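Simulated shelf placement with randomized rooms: what we learned, and what the shelf learned about us
April
By Maëlys Joly and Jérémie Perrin

Our project began with a simple question from our supervisor, Séverine Mallet: does it help a grasping policy to practice in rooms that look different every time? We said yes, obviously. She asked us to measure it, and that took the rest of the semester.

The task is to put one small object onto the lower shelf of an open unit without hitting the legs. Everything happens in simulation. The arm is bolted to the floor, the shelf stands within reach, and an attempt counts as a success if the object is upright and let go when time runs out. We gave each attempt 30 seconds. Early versions of the policy used all of them to think.

We trained two policies on the same set of demonstrations, which Jérémie recorded by hand over a period he would prefer not to discuss. The first, called Cordier, always saw the same room with the same lights. The second, Flivier, got a new wall texture, floor, shelf color and light direction for every episode. The names were supposed to be temporary.

Each policy was then tested on 50 attempts in rooms neither had seen. Cordier placed the object in 2 of them. Flivier managed 55 percent on its first evaluation, which was a wonderful number until Cor Claeys, who shares our office, asked how anybody gets 55 percent out of 50 attempts. We had divided by the wrong total. After a quiet afternoon we reran the whole thing and got 30 successes. We have kept the story in the report because Séverine said we had to.

Most of Cordier's failures were the same failure. It went confidently to where the shelf would have been in the training room. Flivier failed in more interesting ways. It clipped the front legs on the way in, or opened the gripper a little early and dropped the object on the front edge of the shelf.

Shadows turned out to matter more than textures. When we froze the light and changed everything else, the new policy lost much of its advantage. Our best guess is that with fixed light both policies use the shadow of the shelf as a cheap way of finding the shelf, and this works nicely until the light moves. 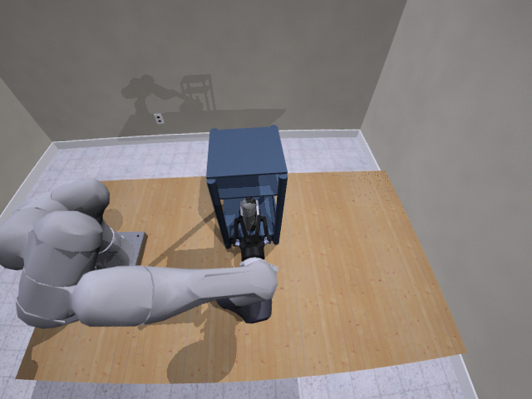

We did try turning shadows off completely at test time. Both policies got worse, and Flivier got worse in a way that looked almost offended - it hovered outside the opening and stayed there until the clock ran out. We don't have a good explanation. Baptiste Baudry suggested training with shadows missing in a portion of the episodes, and that would be the first thing to try with another month.

There are limits to all this. We used one object shape and one type of shelf, and we trained each policy only once, so some of the gap may be luck. Nothing was tested on a real arm. The code and the evaluation rooms are in the course folder, along with the original spreadsheet, wrong total included.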